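Home » Life » Homes

The desk I swore I'd keep clear

I've worked from home for two years now and in that time I've owned three desks, four chairs and one very expensive lamp that I hated on sight. My flat is on the top floor in Arano, all sloping ceilings and a boiler that sings, and the only spot for a desk was the corner where the ironing board used to live. So that's my office! I share it with the ironing board.

I did try to be good. I read a little book from Clulleo Press (24 chapters, every one of them about drawers) and for most of June I put everything away at five o'clock. Then I got busy, and the post crept in, then a mug, then my gym kit. By the end of the month I was typing with my elbows tucked in like a passenger on a budget flight.

What got me out of it was paint. I'd been staring at magnolia all winter and fancied something deeper, so I went down to Hernano, the big hardware place by the station, and came home with 13 sample pots, mostly greens. My favourite was the one I'd picked up by mistake, of course. Dark wood looks lovely against green, and a bit of clutter somehow looks chosen – a hat, a bowl, whatever you've dumped there.
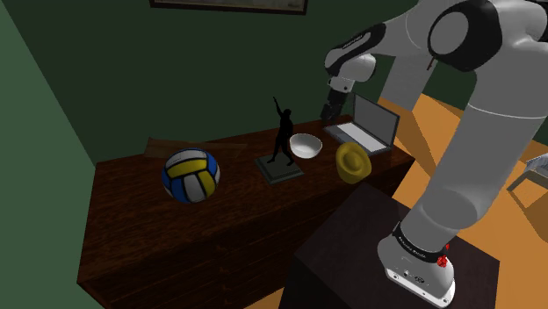
What I spent, and what I'd skip

The Pisharody chair was the big one at £549, and I winced for a week, but my back has stopped complaining. The cable tidy was a waste of money (mine is in the kitchen holding wooden spoons). I'd skip the second monitor too, unless you really do need to see your emails all day long. I've sold mine and put a fern there.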